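Gripper hovers over the chessboard and the planner gives up on the descent
Asked Oct 12, 2023 in Motion Planning
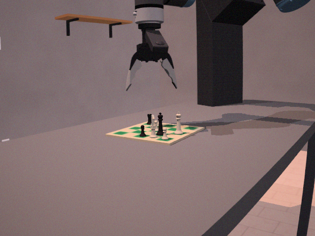
Hi everyone! I'm using Trodeck to plan pick moves on a simulated chess set, and the approach pose is always fine. The straight-line descent is where it dies, with "path 13% complete" and then nothing. I've raised the attempts to 475 (I know, I know) and it only takes longer to fail. It happens mostly when the piece I want has taller neighbors. Any ideas would be so welcome, I've been poking at this for far too many evenings.

Answer 1 (accepted)
Welcome! I'd look at the finger opening first. If you go down with the fingers spread all the way, the tips will clip whatever stands next to your target, and the collision checker is right to stop you. Set a pre-grasp width just a bit wider than the piece before the descent starts. Also check the padding on your piece meshes. Ochoa's importer gave mine a lot more than I wanted, and I didn't notice until I turned on the collision view.

Answer 2
try more attempts? mine worked at 149 on Groltano

Answer 3
Agreeing with the first answer, and adding that you can try rotating the wrist so the fingers come down through the widest gap. I loop over a few yaw angles and keep the first full path.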